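紙を折るのって、地味だけど意外と性格が出ますよね。私はずっと「なんとなく半分」派で、封筒に入れるたびに角がはみ出していました(笑)。

## 用意するもの

- 薄い色つきの紙(私はTekanoの淡いグリーン)
- 平らな机
- 定規

## 折り方

1. 紙を縦に置いて、下の辺を上の辺に重ねます。まだ折り目はつけないで!
2. 左右の角を2か所とも合わせたら、真ん中だけ指で軽く押さえます。
3. 真ん中から外へ、すーっと折り目をのばします。端から始めると私は必ずずれます。
4. 定規の背で、もう一度なぞります。
5. 開いて、山を上にして立ててみます。

テント形に立てば、席札にもメモ立てにも使えます。7月に席札をまとめて作ったときは、最後のほうはもう無心でした。 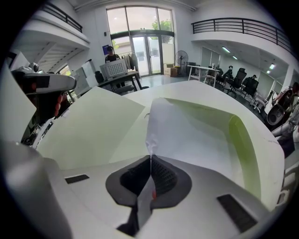
文・Ledo

淡いミントグリーンの紙だと、面の向きで色がけっこう違って見えて楽しいんです。左は平らでおとなしい色、右の内側は黄緑が濃いめ。真ん中の白っぽいところみたいにくしゃっとしわが寄ったら、いったん開いて手のひらでのばし、手順2からどうぞ。厚い紙のときは、先に定規を当てて軽く筋をつけておくと折りやすいですよ〜。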